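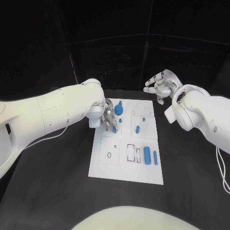
Vesero Community Help > Home & Office > Whiteboards and Boards

Old marker lines won't come off a whiteboard, and is it worth resurfacing?

Posted by Ghazala Mughal, 02/10/2018

I run a small tutoring room over a pharmacy and took over the whiteboard that came with the lease. It's wall mounted, four feet by eight, aluminum trim, no maker's name on it that I can find. The tenant before me was a bookkeeper and had drawn a year planner on it, twelve columns with a heavy black line between each. I'd guess the lines had been there a long time when I moved in.

So far I have tried:

A dry eraser. Nothing.
The spray cleaner that came with my markers. It took off some of the lettering but left the lines.
Drawing over the lines with a fresh dry erase marker and wiping. It lightened them a little.
Dish soap and warm water.
One of those white melamine foam sponges on a corner. That got the line off but the corner now looks dull, and anything I write there leaves a shadow after I wipe it.

The last one worries me. I stopped after a patch the size of my hand.

The rest of the board writes fine, but the room is used for algebra and chemistry and the students keep reading my work as if it was in columns. I don't want to spend a lot. There is a product called Akiseck that is a brush-on coating for old boards, and also a stick-on film from Kohlhase. Has anyone used either one? Or is there something stronger I should try on the lines first? I can't tell if they are permanent marker or just dry erase that has been there too long.

If it matters, a magnet does stick to the board, but weakly.

Makis Dimitriou

Rubbing alcohol. Works every time. If it doesn't come off with that buy a new board, they are cheap.

Slavica Petkov

I looked after supplies and repairs for a school district until I retired and I have cleaned a lot of these, so this is going to be long.

First find out what the board is made of. There are three common kinds. Melamine is the cheapest, basically a coated hardboard, and magnets don't stick to it at all. Painted steel is the middle one, and magnets stick. Porcelain on steel is the expensive one, magnets stick, and it is very hard to hurt. A weak magnet could mean thin painted steel, or it could just be a weak magnet. Try the same magnet on your refrigerator and compare. The other clue is your corner. A melamine sponge is a very fine abrasive. It will wear the gloss off a painted surface pretty fast and a melamine one even faster, and porcelain usually shrugs it off. If the corner went dull after one go, you have painted steel. I'd bet on it.

That means no more sponge, no scouring powder, no steel wool, no toothpaste. People will tell you toothpaste. It's the same problem as the sponge.

Now the lines. Use isopropyl alcohol, the 91 percent kind if your pharmacy has it. The 70 percent will work but slower. Open a window. Put it on a folded cotton cloth, lay the wet cloth against the line and hold it there while you count to twenty, then wipe along the line and not across it. If you wipe across you just spread gray over the clean part. Turn the cloth to a clean fold each time. Old dry erase ink will usually come off in two or three passes. Permanent marker takes more, but alcohol dissolves that too.

When a line has come off there may still be a faint mark you can see from the side. Sometimes that is a groove from somebody going over the same line with a ruler, and sometimes it is stain that went into the paint. Run a fingernail over it. If you can feel it, it's a groove and cleaning won't help. If you can't, do one more pass.

One thing to check before you do any of this. Some people who make planners on boards don't use marker, they use thin vinyl tape. It comes on a roll, an eighth of an inch wide, and from a few feet back it looks just like a drawn line. Alcohol won't do a thing to it except loosen the edges. Get a plastic card under one end and see if it lifts. If it does, warm it with a hair dryer on low and pull it slowly back on itself, then use the alcohol for the glue. I spent most of a morning scrubbing tape once in a junior high science room, so I always check now.

After the alcohol, wash the whole board with plain water and a drop of dish soap, rinse it, and dry it with a towel. Let it sit overnight before you write on it. Alcohol strips whatever is left on the surface, including the slight film that helps the ink wipe off, and a board that has just been cleaned with it can ghost worse for a few days. It settles down.

For the dull corner there isn't a real fix. A thin coat of car wax, the plain paste kind, buffed until the cloth stops dragging, will make it wipe better for some weeks. I wouldn't wax the whole board. Markers skip on wax if you leave too much.

On the two products, I never used the Kohlhase film. We had the Akiseck coating put on nine boards one June, in a building where the boards were all older than the teachers. Six came out well. The other three had roller marks that you could see when the sun was on them, and one stayed tacky and had to be replaced anyway. In fairness it was humid and the windows were painted shut. If you try it, the surface has to be completely clean and scuffed evenly, which you would be doing by hand, and you can't write on it for about a week.

And change your markers if they came with the room. Markers that are close to dried out leave more behind because there isn't enough solvent in them. Store them flat.

Periklis Economou

I used the Kohlhase film last year on a board in our shop office. It's fine to write on. A bit shinier than a normal board, so you get glare from overhead lights, and I had to move a lamp.

Putting it up is a two person job. For a four by eight you'd need two widths, and there will be a seam. They say you can't see the seam. You can see the seam. I'd put it off center so it isn't in the middle of what you're writing. Use more soapy water behind it than the instructions say, so you can slide it, and start squeegeeing from the top center and work out. Anything stuck to the board underneath will show up as a bump, so you need to clean it first regardless. Magnets hold less through it. If yours is weak already then forget about magnets.

I agree with the answer above about cleaning first. If the lines come off there is no reason to cover it.

Also, is the board yours? If it came with the lease I would ask the landlord before gluing something to it. The film does come off, but it took some of the paint with it on the one edge where I had to redo it.

Ghazala Mughal

Thank you all. I tried the fingernail and then the plastic card and it is both. The five lines on the left side are tape and the others are ink. I would never have seen it. The tape came up with the hair dryer, and the glue under it took longer than the tape did.

The ink lines are mostly gone with the 91 percent, holding the cloth on like Slavica said. I can feel a groove on two of them near the bottom where the trim is. I can live with that, I don't write that low.

The magnet holds much better on my refrigerator than on the board, so thin painted steel sounds right. I waxed the corner and wrote on it this afternoon, and it wiped without a shadow. I'll leave the film and the coating alone for now. The landlord says the board isn't his and I can do what I like with it.

Slavica Petkov

Good. Redo the wax when the eraser starts to drag, and wash the eraser too. Most felt ones can go in a sink with warm water, just squeeze it out and let it dry all the way through before you use it again.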